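Prüfliste vor der Abgabe: Diagramme und Tabellen im Bericht der Kundenbefragung Zendari
Stand September, ausgefüllt von Hélène Bouchard

Ich habe die Liste nach dem zweiten Entwurf durchgearbeitet. Ein Häkchen bedeutet: geprüft und in Ordnung. Ein leeres Kästchen bedeutet: bitte noch korrigieren, der Kommentar steht gleich darunter. Ich bitte um Verständnis, wenn manche Formulierung ein bisschen umständlich ist.

## 1. Datengrundlage

- [x] **Zahl der Befragten steht auf der ersten Seite.**
 Verschickt wurden 2.000 Fragebögen, zurückgekommen sind über 300. Im Text ist das jetzt richtig angegeben. Im Entwurf davor hat man die beiden Zahlen verwechselt.

- [x] **Rohdaten und Bericht stimmen überein.**
 Ich habe die Summen der Tabellen mit dem Export aus Plinport verglichen. Keine Abweichung gefunden.

- [ ] **Fehlende Antworten sind ausgewiesen.**
 Bei der Frage nach dem Alter haben viele Personen nichts eingetragen. In der Tabelle fehlt die Zeile «keine Angabe», deshalb ergeben die Prozente zusammen nicht 100. Bitte die Zeile ergänzen und die Prozente neu rechnen.

- [x] **Zeitraum der Erhebung ist genannt.**

- [ ] **Gewichtung ist erklärt.**
 Im Anhang steht «gewichtet nach MacDonald». Ich verstehe, dass damit die Vorlage des Büros MacDonald gemeint ist, aber der Leser von aussen versteht es nicht. Ein Satz mit der Erklärung genügt.

## 2. Säulendiagramme

- [ ] **Die senkrechte Achse beginnt bei null.**
 Bei der Zufriedenheit nach Filialen beginnt sie bei 6. Die Unterschiede sehen dadurch sehr gross aus, obwohl sie klein sind. Dieser Punkt ist für mich der wichtigste von der ganzen Liste.

- [x] **Alle Säulen haben die gleiche Breite.**

- [x] **Die Abstände zwischen den Säulen sind gleich.**

- [ ] **Reihenfolge der Säulen ist sinnvoll.**
 Im Moment sind die Filialen alphabetisch sortiert. Ich würde nach Grösse des Werts sortieren, absteigend. Wenn die Abteilung das Alphabet behalten möchte, bin ich einverstanden, dann aber bitte in allen Diagrammen gleich.

- [x] **Einheit steht an der Achse.**

## 3. Kreisdiagramme

- [x] **Die Teile ergeben zusammen das Ganze.**
 Beim Kreis zur Lieferart nachgerechnet. Stimmt.

- [ ] **Nicht zu viele Segmente.**
 Der Kreis zu den Beschwerdegründen hat so schmale Stücke, dass die Beschriftung übereinander liegt. Vorschlag: die kleinen Gründe unter «Sonstiges» zusammenfassen und in einer Fussnote aufzählen. Oder man macht daraus ein Balkendiagramm, was mir persönlich lieber wäre.

- [ ] **Keine Mehrfachantworten im Kreis.**
 Bei «Wie haben Sie uns gefunden?» durfte man mehrere Antworten ankreuzen. Ein Kreis ist dafür die falsche Form.

- [x] **Keine räumliche Darstellung.**
 Die 3-D-Kreise vom Vorjahr sind alle entfernt worden. Danke dafür!

## 4. Liniendiagramme

- [x] **Zeitabstände auf der waagrechten Achse sind gleichmässig.**

- [x] **Lücken in der Reihe sind als Lücken gezeichnet.**
 Für einen Monat gibt es keine Werte. Die Linie ist dort unterbrochen, so wie es sein soll.

- [ ] **Die Linien sind auch ohne Farbe zu unterscheiden.**
 Ich habe die Seite schwarz-weiss ausgedruckt. Zendari und Trekance haben dann denselben Grauton. Bitte eine der beiden Linien gestrichelt zeichnen.

## 5. Seitengestaltung und Kapitelbilder

- [x] **Jede Abbildung hat Nummer, Titel und Quelle.**

- [x] **Schrift in den Diagrammen ist auf Papier lesbar.**
 Kleinste Schrift ist die Legende bei den Liniendiagrammen, das geht gerade noch.

- [ ] **Kapitelbilder haben ausreichend Auflösung für den Druck.**
 Für das Kapitel «Polstermöbel» ist das hellgraue kleine Sofa mit den zwei Kissen vorgesehen. Die Druckdatei habe ich noch nicht bekommen, darum bleibt das Kästchen leer.

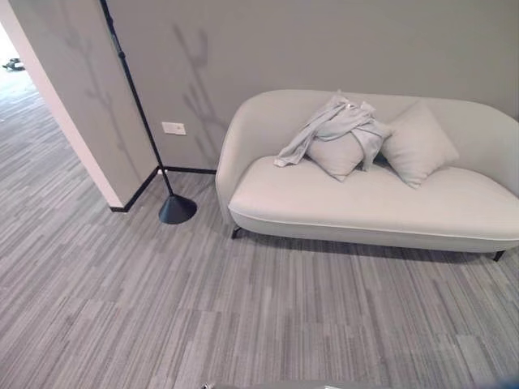
- [x] **Kapitelbilder tragen keine Abbildungsnummer.**
 Nur Diagramme und Tabellen werden gezählt, sonst stimmt das Verzeichnis nicht mehr.

- [ ] **Farben der Diagramme sind im ganzen Bericht einheitlich.**
 Trekance ist im ersten Teil blau und im zweiten grün. Bitte überall blau.

## 6. Text zu den Abbildungen

- [x] **Auf jede Abbildung wird im Text verwiesen.**

- [ ] **Der Text behauptet nicht mehr, als das Diagramm zeigt.**
 Unter Abbildung 3 steht: «Die neue Verpackung führte zu weniger Beschwerden.» Das Diagramm zeigt nur, dass die Beschwerden weniger geworden sind. Woran es liegt, haben wir nicht gefragt. Mein Vorschlag: «Nach Einführung der neuen Verpackung gingen weniger Beschwerden ein.»

- [ ] **Prozent und Prozentpunkte sind nicht vermischt.**
 In der Zusammenfassung kommt beides vor, und einmal ist es falsch. Die Stelle habe ich im Ausdruck am Rand markiert.

- [x] **Zahlen sind auf deutsche Art geschrieben.**
 Komma bei den Dezimalstellen, Punkt bei den Tausendern.

Den Ausdruck mit meinen Randnotizen lege ich ins Fach der Redaktion. Die offenen Punkte aus den Abschnitten 1 und 2 bitte zuerst erledigen, danach schaue ich die betroffenen Seiten noch einmal an.

H. Bouchard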